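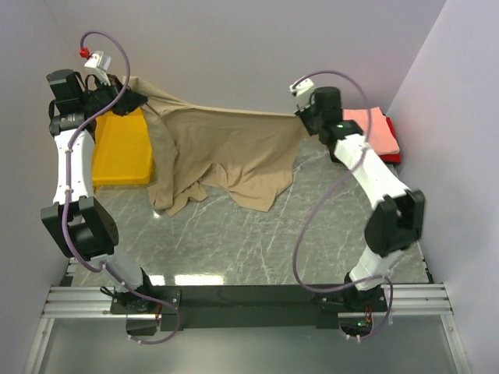 Last updated: November, 16:40

Home Papers Supplement Data Contact

Filed under: Manipulation / Fault reports
Shares 30

4. Failure analysis

4.1 Fault definition

The Ukix cell completed 591 folding cycles during the trial period. A cycle was classed as faulty if the controller reported a valid grasp on both arms and one arm was later found to be holding no fabric, or to be holding more than one layer. By this definition 152 cycles were faulty. Cycles halted by the operator for other reasons, such as a misplaced cloth at loading, were excluded from the total.

All the faults had the same immediate cause. The Ziltix controller infers a grasp from finger position and motor current. When the fingers stop before full closure and the current passes a set threshold, the grasp flag is raised and the arm is released to move. Thick folds satisfy both conditions. So does a fold resting against the side of a finger, and in that case the flag can be raised with very little cloth between the tips.

The flag is read once, at the end of closure. In the version under test it was not read again during the lift or the stretch. An arm that lost its corner therefore carried on along its planned path while the other arm pulled against no load. Figure 4(a) shows the stretch stage, with the cloth held between the two grippers above the table.

4.2 Contact with the table

Picking begins with the gripper pressed down on the cloth. Contact force is not measured directly at the wrist and is estimated from joint current, which is a poor guide at low speed. Where the estimate was too low, the arm continued to press and the cloth moved sideways under the fingers. The grasp point found by the vision stage was then out of date by the time the fingers closed. The second arm uses the same estimate and has the same weakness. 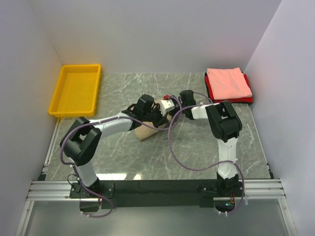 SAFETY AND FAULT HANDLING

4.3 Arm separation

With a small item on the table, both grippers must work close together, as in Figure 4(b). The planner keeps a minimum distance between the arm links but, as supplied, did not treat the cables as part of the arm. We regard this as a safety matter as well as a source of faults, as a caught cable can pull a connector out while the joint is under power. Cable volumes have been added to the collision model. The added volumes are fixed in shape and do not follow the sag of the cable at low wrist positions.

The stop delay was also reviewed. On a joint fault, the first arm stopped at once and the second continued until the shared watchdog expired, 100 ms later. Chanida Phromma rewrote the Feltell stop routine so that either arm can halt both without waiting for the watchdog. 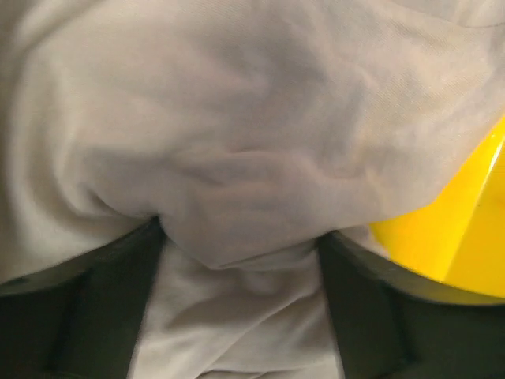 4.4 Evidence from the wrist cameras

Wrist images were compared with the grasp flag for each faulty cycle. Figure 4(c) is a typical close view: fabric is gathered in a fold just above the gap between the fingers, and a further length runs down between them. The number of layers cannot be read reliably from a single view of this kind. A short sequence taken during the lift was more useful, but the current software discards these images once the flag is raised.

The Wongsuwan data set, used to tune the current threshold, was recorded with flat, single-layer cloth. Bunched material was outside its range. We have not yet repeated the tuning.

Figure 4. Cloth handling in the cell. (a) Cloth held between both grippers. (b) Left gripper pressed on a crumpled tan item near the middle of the table. (c) Wrist view of white fabric between the fingers, with a yellow object behind and to the right.

Previous Next Contents Cite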